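The first thing Agustina Escobar does when she comes in at the back door of her restaurant, before the coat is off and well before the coffee, is stick a finger in yesterday's beans. She tastes, thinks, salts, tastes again. Then she says good morning.

Escobar opened Plumitance on the lower end of Quinlan Street, in Vistville, with eight tables and a menu short enough to write on the back of an order pad. I had been hearing about the soup for months before I finally drove over (it's a long drive if you live on the Irier side of the river, as I do, and longer still if you stop for peaches, as I also do). What people kept telling me was that it was a soup place. It is a soup place, I suppose, in the way a bakery is a bread place, but that leaves out the braised short ribs, the corn cakes with soft cheese, and a plate of pickled carrots I have been trying to copy at home ever since with very little luck.

Let me start with the soup anyway, since that's what you'll be asked about if you go. There are two every day. One is always the white bean with smoked ham hock, thick enough to hold a spoon up for a second or two, with a slick of green herb oil on top and a heel of toasted bread standing in the bowl. The other changes. On my first visit it was chicken and rice with lemon, the kind of thing you want when you have a cold, and I didn't have a cold and wanted it anyway. On my second it was roasted tomato with a good deal of black pepper, and I burned my tongue because I couldn't wait.

"My mother made soup to use things up," Escobar told me, leaning on the counter during the slow part of the afternoon. "I make it on purpose. She thinks that's very funny. She comes in and asks me what was left over."

She cooked in hotels for years, mostly banquets, and she talks about that time with more fondness than you might expect. She once sent out 300 plates of salmon in a single evening and can still tell you what was wrong with the sauce. (Too much dill, and it sat too long.) What she missed was seeing anybody eat. At Plumitance the kitchen has a wide pass that opens straight onto the dining room, and she looks through it constantly. If you leave half your corn cake, she'll know, and she may well come out and ask you, very kindly, what happened.

The other half of the operation is Oona Heinonen, who bakes. She gets in long before daylight and is usually gone by the time lunch is properly going, so most customers have never met her, which seems a shame considering how much of her work they carry home in paper bags. Her rye is dark and a little sour, with a crust that fights back. Her cardamom buns sell out early, and I won't pretend I didn't plan an entire morning around them. She makes a plain butter cake too, which looks like nothing much and tastes like the best version of every birthday you had as a child.

The two of them met when Heinonen was selling bread from a folding table and Escobar bought the last loaf, came back an hour later, and asked if there was any more. There wasn't. They got to talking about ovens, and then about rent, and by December they were painting the front room together and arguing over chairs.

The chairs are fine, by the way, though a little hard if you mean to stay through dessert, and you should mean to stay through dessert. The room gets loud when it's full. The coffee is good and comes in small cups, so ask for the refill early. Service on both my visits was friendly and a touch scattered; my iced tea got to the table after my soup was gone, with an apology and a free bun, and I would happily take that trade again.

Lunch is the easier meal to walk in for. Dinner fills up quickly, and there's no booking for parties of fewer than four, so you may find yourself waiting on the sidewalk with the menu in your hand, getting hungrier and changing your mind. I went in for ribs and came out having eaten soup again. The ribs had to wait for a third trip, and they were soft and sticky and came with those carrots, and I ate them much too fast.

Contact the magazine | Copyright 2024, all rights reserved | Back to top 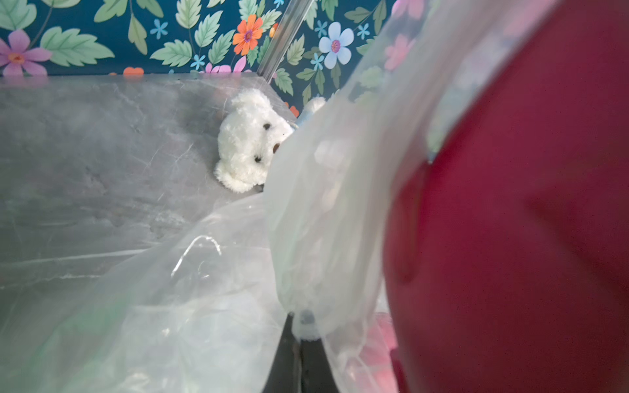
Can I get a table for two at dinner without a reservation?

Tables for two are walk-in only, so you may have to wait outside when the room is full. Lunch is easier.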